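Home Notebook Protocols Parts People Search

Last updated: 25 Oct 2018

Folding, single arm: grasp point selection, second pass

Picking up from the last entry. The Uka planner was choosing its first grasp from the outline of the garment alone, and it liked sleeve ends too much. A sleeve end is an easy grasp and a poor one for folding, as the rest of the shirt pivots around it when the arm pulls. I wanted to know whether adding a penalty for distance from the shoulder seam would fix that without retraining the segmentation.

Setup is the same as before. Cloth-covered table, T-shirt, parallel gripper pointing straight down, fixed camera. Table height not touched. I did redo the hand-eye calibration first thing, because the Olgate bench got bumped when the shelving was moved and I didn't trust the old transform. The new one differs from the old by 4 mm in x and almost nothing in y. That is enough to explain a few of the missed pinches I had been blaming on the planner. I went back and marked those runs as suspect in the log. I did not delete them.

Ran 24 trials, half with the old scoring and half with the new, order shuffled by the script. Start state for each was the shirt laid flat and then disturbed by one random pick and drop. I let the script do the disturbing so that I wouldn't be setting up easy cases without noticing.

What I scored for each run:

- did the fingers close on cloth
- was it one layer or more than one
- did the shirt rotate on the table during the first pull
- could the second fold be planned from where it ended up

The last one is the only one I care much about for the writeup. The others are for working out what went wrong.

The new scoring picks the shoulder region far more often, as intended. Rotation in the first pull is clearly reduced. Layer count is not better and may be worse. When the shirt is already partly folded the shoulder often has another layer under it, and the planner has no idea. It sees a blue region and a boundary. From directly above, a folded edge and a free edge look the same to it.

2 runs stopped on the force limit during descent. Both were on a spot where the cloth was bunched, so the fingers met fabric earlier than the depth map said they would. I had smoothed the depth map too hard. Cut the kernel size down by half and reran those two start states from the saved poses, as near as I could get them by hand. No stop on either. I am keeping the reruns out of the totals.

On approach: I tried coming down with the fingers open wide and closing only once the tips are pressed on the cloth, which is the Srivastava style of pinch we used on the towels. On the T-shirt it gathers a small ridge between the tips and the ridge is what gets held. Works well away from seams. On or next to a seam the ridge forms to one side and sometimes slips out as the fingers close. 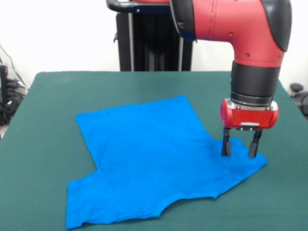
Opening width matters more than I expected. Too narrow and there isn't enough cloth between the tips to make a ridge. Too wide and it drags in the layer underneath. I'd like to sweep this properly instead of guessing, with the finger pressure held constant.

Also noted that the color threshold is fine on the blue shirt against the green cloth but was marginal on the gray one last week. Not chasing that now.

To do:

- width sweep, same start states, new scoring only
- try a small sideways test tug after the pinch and look at how much of the outline moves (may tell us one layer from two)
- get the saved poses into the Prondanent format so the other bench can replay them
- put the new calibration file in the shared folder and rename the old one
- lower the force limit for the descent, leave it alone for the pull

Width sweep needs a full day with the arm. Have asked for the first free slot in November. If that falls through I'll run a short version with fewer start states and see if the trend holds.

Previous entry Next entry Back to notebook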